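Unit 3: Separating perception, planning and control in a two-arm cell

These notes cover the software stack used in the Skonimine lab sessions. Read them before opening the Monti repository. The working task is cup and marker handling with two arms over a shared table.
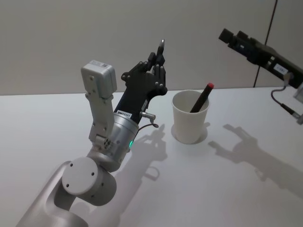
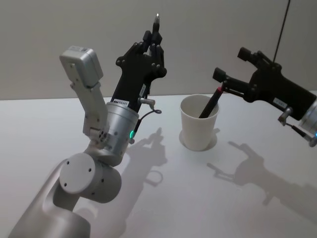

Figure 3.1. Shared workspace with cup and marker, both arms over the table. In the second picture the right gripper holds the marker near its upper end.

3.1 Perception

The perception node publishes two object poses, cup and marker, in the table frame. A plain table and wall make segmentation easy, but shadows are a known source of false edges. An arm shadow that crosses the cup shadow can merge with it and pull the estimated cup center to one side. Set shadow_reject to true and check the mask before trusting the pose.

The marker is modeled as a line segment with a free end. Only the part above the rim is used for the fit. The length hidden in the cup is taken from the object file, so an incorrect object file gives an incorrect grasp height with no warning.

3.2 Planning

Each arm has its own planner instance. Both read one collision scene, served by Skemum on port 3000. An arm that is not moving is still an obstacle and must stay in the scene. Anything held in the fingers is attached to the hand model at the moment of grasp and detached on release. Students often forget the detach call, and the next plan then fails with error 2055 (start state in collision).

Cables are not modeled. Use the padded wrist geometry supplied with Bisiseck, and do not reduce the padding to make a plan succeed.

Approach direction for the marker is computed from its lean. The planner samples candidate grasps along the exposed segment, discards those that would bring a finger below the rim, and ranks the rest by clearance to the other arm.

3.3 Control

Joint targets are streamed by the Monti controller. Finger closing runs as a separate position loop with a current limit. The lab default is 73 percent of rated current. Log commanded and measured finger position together; a constant gap between them after closing indicates contact, but does not identify what was touched.

Exercise: run the planner twice with the same poses, first with the left arm parked and then with it over the table. Compare the ranked grasp lists and explain any candidate that changed position. Submit both logs.

Contact: Ansel Van Dusen, course instructor | Back to top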